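4. What the Laundry Survey Found

Our household textile survey went to 202 homes in Berkeo and Ustby. Tsion wrote the questions and I did the chasing. Black was the favourite colour for everything, tea towels included, which made our chart on colour preference very quick to draw.

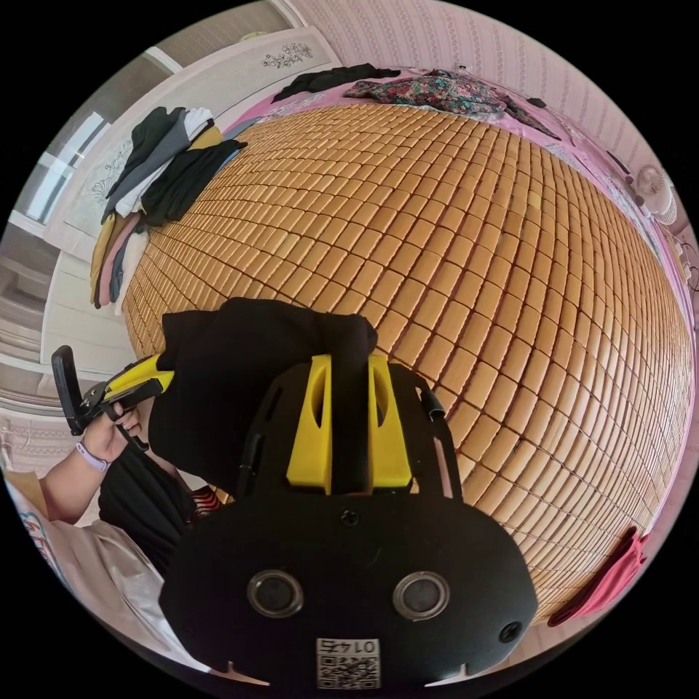
Figure 8. Black cloth held between two yellow fingers.

Fading was the main complaint. Most people blamed the detergent — a few blamed their spouse. We left the second group out of the analysis, on our tutor's advice.

Zuweira Quansah and Tsion Bogale, Group 2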